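The club that teaches two arms to rebuild a desktop

I'd been meaning to get out to the Skornholm robotics club since June, when a friend told me they'd given up on line followers and maze runners and moved on to old office computers. So I finally went, at four in the afternoon with a notebook and a bag of pretzels, and stayed until they started stacking chairs!

The club has 17 members this term, and the assembly group is the noisy corner. Their project goes by Ureck (I asked three people what it stands for and got three answers, so I'm leaving that alone). The idea is a desktop that gets put together by two robot arms: memory, processor, drives, the lot. They're getting it ready for the Rudwood Cup, where student teams have to show an assembly task in front of judges.

I sat down with the student who leads the group and asked the obvious thing first. Why computers?

"Because we had them," she said, and laughed. "The school was clearing out a storeroom. And everybody on the team had opened one up before, so we all thought it would be easy. Your hands know so much more than you think they do."
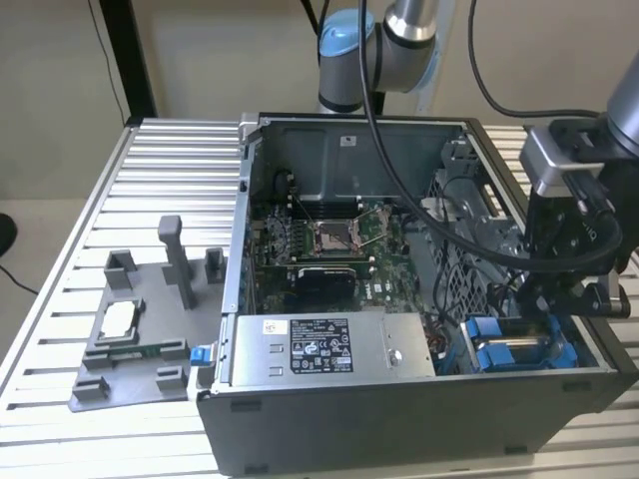
She told me the first few weeks went almost entirely into deciding where things should live. If a part is lying any old way on the table, the arm has to find it, work out which way it's facing and then pick it up, and that's three chances to get it wrong. So they started printing holders with pockets and slots.

"I must have redrawn the processor pocket a dozen times," the student who does the printing told me. "Too tight and you pull the whole holder up with the part. Too loose and it's crooked by the time you get to the socket. I dream about that pocket."

The processor is the part that scares them most, by the way. The team rule is that you don't even attempt a socket run until someone else on the team has looked over your setup. A hard drive is friendlier, being big and boxy and pretty tough, so that's what new members learn on. They drive the arms themselves at first, over and over, and the recordings of those runs get used to train the software that will (fingers crossed) do it alone. The target for the drive task is 200 good recordings, and when I visited they had 125.

"Good is the hard word there," said one of the newer members, who'd been at it since lunch. "You can get the drive out of the holder and feel like a genius, and then you tip it a little too much and you're stuck. You have to start the tilt early. Like parking a really long car."
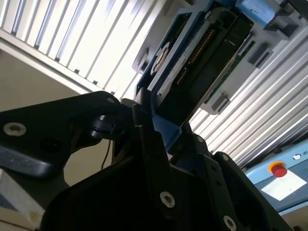

A hard drive in its slot in the holder, seen from down at the gripper.

I asked how anybody can steer from that close up, and he said you get used to it faster than you'd expect. He watches the connector end and more or less ignores everything else. His teammate across the table disagreed loudly (she goes by the edges of the holder), and the two of them were off for a good five minutes. I ate pretzels.

What about cables? That got a groan from the entire table.

"Cables are the worst," the group leader said. "A drive stays the shape it is. A cable was over here last time and now it's over there, and you've got this big hand coming down into the case. We used to tie everything back for practice, and then our coach asked if the judges were going to tie everything back for us. So now we leave them in."

Their coach has a habit of asking that sort of question and wandering off with his coffee. He did it to me, too. I'd asked what he thought a fair result at the Cup would be, and he wanted to know what I'd call fair. I said finishing the drive without dropping it. He seemed okay with that.

The group leader is aiming a bit higher. She wants the drive and the memory in one go, with nobody touching the controls, and if there's time left on the clock she wants to try the processor. "We probably shouldn't," she said. "We're going to, though."

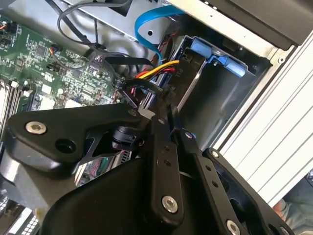

Getting there and joining in

The assembly group meets after school in the Halilović building at Skornholm, ground floor, the door with the tape on it. You don't need to know any programming to start. They'll sit you down with the hard drive first and let you mess it up for a while. If you have old desktops gathering dust at home they'd love those too, working or dead, as long as the case still opens.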